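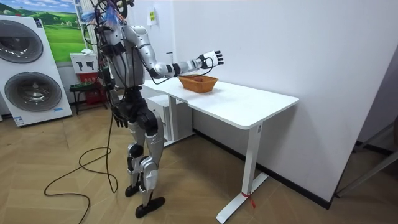

23 Nov 2018: rules day!!

Okay so I spent the whole morning on the floor rules for the humanoid and I am weirdly happy about it. The draft Villier sent over was 40 pages (forty!) and I got ours down to six, which I'm printing big and sticking by the door at Gillstead before anyone can add an appendix.

Cable first. It loops way out across the floorboards, and I want it walked end to end before power-up, every single time, no stepping over it while the thing is standing. Then the desk: one object on it, so the basket and nothing else, no coffee, no phones, and yes that includes mine. Hands stay off the tabletop whenever an arm is reaching over it. I went back and forth on whether one person can run it alone and landed on no, two people, one of them on the stop button and doing nothing else.

Plarkholm wants a log line for every run and we're already at 3,664, so somebody please find me a better spreadsheet. I still haven't decided what to do about visitors. Tape on the floor, maybe? Yellow, if the supply closet has any left. Will ask tomorrow.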